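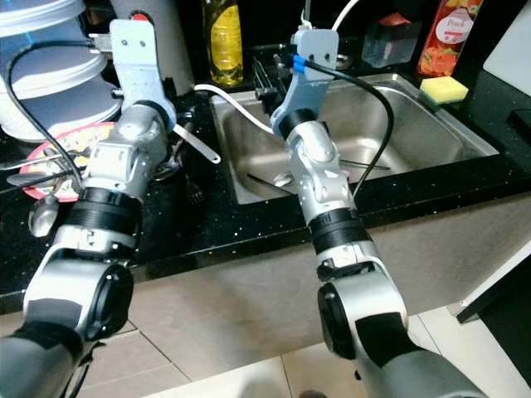
Kitchen counter, sink end.

June, 4:40 pm. Hard water again.

Naltex sent over the second batch of their citric descaler, the one that is supposed to clear a kettle in 5 minutes. I don't believe it, and I didn't believe the first batch either. Their data sheet says "typical household scale" and gives no hardness figure, no starting mass, no temperature. Typical of which household?

Tap reading this morning was 170 ppm as calcium carbonate. The test strips only step in big jumps, so I redid it by titration and got the same answer twice. Fine, I'll use it.

Setup: 2 kettles, same model, both scaled up on plain tap water since spring. Kettle A got the Naltex sachet in 1,000 ml. Kettle B got supermarket citric acid, same weight of powder, same volume. Both brought to the boil and left with the lid down.

At five minutes A still had a crust round the base of the element. So did B. I couldn't tell them apart without reading the tape on the handles. Both were clear at about 25, give or take, and I wasn't watching closely by then. Rinsed, dried, weighed. The difference in mass lost was smaller than what I get from weighing the same kettle three times, so I'm not writing it down as a result.

The Drenen people will say the sachet has a surfactant in it and that it matters. Maybe. It foamed more, I'll give it that, and it took extra rinsing to get rid of the smell. Foam is not descaling.

Also reread the Oláh write-up, which claims a big advantage for blended acids. They compare a warm blend with cold citric. Not sure what anyone learns from that – warm anything wins.

To do: repeat with the kettles swapped, in case A just scales harder. Blank run with hot water only, should have done that first. Ask Lultier if they still have the old balance, ours drifts when the door is open. Do not order more sachets until the blank is in.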